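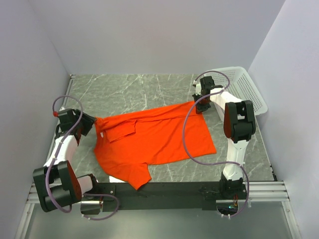 Kaisu Turunen asked me last week why anyone would need a rule for folding a shirt, and could I please keep it under twenty minutes. Fair on both counts! So the first half is the why, and the second half is the Niven sheet, which you can all take home.

Opening (slow down, they'll still be finding seats)

Say hello, thank Staltholm for the room. Version of the sheet is dated 7/21/25, so if anyone has the May one, bin it. The May one still had the old wording on pauses.

Why cloth

I love cloth as a test of good practice, because it never sits the same way twice. A metal bracket is a bracket. A polo shirt has a collar that flops over, a placket with buttons, sleeves that go where they like. Two arms holding the same garment are joined by it – whatever one does, the other feels. Most of the rules we wrote for single arms never thought about that.

The rules themselves

Rule one, agree the grip points before the run. Shoulder by the collar and the far corner is a perfectly good pair for a polo. Write it down. "Somewhere on the edge" isn't a grip point.

Rule two, stop together. If one arm faults, both hold, and neither lets go until a person says so. Thongchai will want to argue for letting go straight away. Let him, it's a good argument, but park it for questions.

Rule three, cables. Leave enough slack for full reach, then move each arm by hand through its whole range and watch the loops. Do it again after any change of tool. I get carried away on this one, so two minutes at most.

Rule four, hands out of the walls while the power is on. Yes, even to straighten a sleeve. Especially to straighten a sleeve!

Rule five, log the bad runs as carefully as the good ones.

The Grumbridge numbers

We went back through 431 logged runs. In 67 of them the note said only "failed" and that was the lot. No grip point, no garment, nothing anyone could learn from. Pause here. Then show Eetu's rewritten log form, with two extra boxes: what was held, and where. It takes seconds to fill in and I'm ridiculously pleased with it.

If there's time

The Sokedwood question – should the same sheet cover towels? I think yes, Raimo thinks towels need their own page. Ask for a show of hands.

Questions

Repeat each one into the microphone. Anything about insurance goes to Tapio. Spare copies of the sheet are on the chair by the door.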